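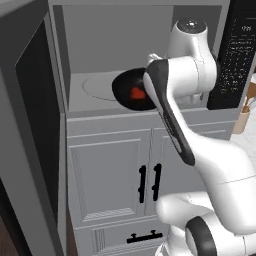 Grasp planner scores 179 of 182 in sim. Should I believe it?
Posted in Manipulation software

Microwave task, arm reaches in with its gripper tip at the dark dish's rim. Mendero reports 179 successes out of 182 runs. That seems too good for a stock planner with no tuning. What is it counting as a success?

Vik
Finger contact, I'd bet. The default check passes as soon as the gripper touches the rim. Add a lift test and a collision check against the open door, then rerun. I'd also randomise the dish position — a fixed pose tells you very little about the planner's behaviour.

Bitach
mine got 177 with the same settings so seems normal to me

Prondov
Same settings, same flaw. Log the wrist clearance too.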